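The Countertop Will Outlive Us All 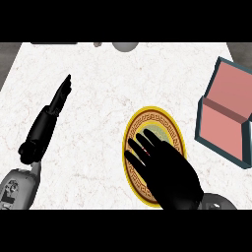
Kitchen fashion used to move at the speed of divorce. Now Vistley, the remodeling chain, changes its showroom floors every May, and last year's must-have goes straight to the clearance barn. White marble hangs on — the kind with faint pink and tan veins wandering through the gray, priced as if each one had been drawn by hand. A slab at Vistley starts at $3052. Narnar sells a printed lookalike for $647, and it forgives red wine. Marble remembers every glass. Buyers keep choosing the grudge.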